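Sourdough, month two, and I think I've finally cracked it

4/3/20

I have made bread that I would happily give to another person! If you've been reading since July you'll know how big a sentence that is. My first loaves went to the birds at Fekcombe pond, and even the ducks were picky.

The thing that changed was the flour. Sawsan Twal, who I met on the Clidov baking course, told me to stop using the cheap strong white on its own and swap in 100 grams of wholemeal for every 800 of white. I'd been so busy fussing over folding and shaping that I'd never given the flour much thought. The starter went mad for it. It doubled by lunchtime and had lifted the lid off the jar by tea (I've called the starter Antoniadis, after my old chemistry teacher, who was also sour and very lively).

My other discovery is leaving the dough in the fridge overnight. You shape it in the evening, pop it in a floured basket, cover it and go to bed. Next morning it goes straight from the fridge into a very hot pot, lid on for the first half of the bake and then off to brown. The crust crackles when it comes out – it sings, really – and I stood in the kitchen in my dressing gown listening to it like a concert.

Leen Obeidat asked in the comments whether she needs a proper scoring blade. I use a small serrated knife and it does the job, though I do go in a bit deeper than the books say. One long cut, slightly off centre, and be brave with it.

I still can't wait for a loaf to cool. I know, I know, the middle goes gummy. I managed 2 hours last time and felt like a saint.

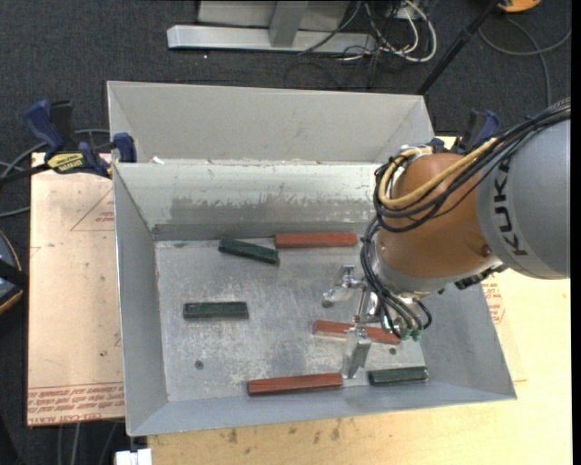
Next on my list is rye, which everyone says is stickier and slower and much less forgiving, so of course I'm dying to have a go. I've got a bag of dark rye from the Jukel mill shop waiting in the cupboard, and if anyone has a favourite recipe with caraway in it, please send it over!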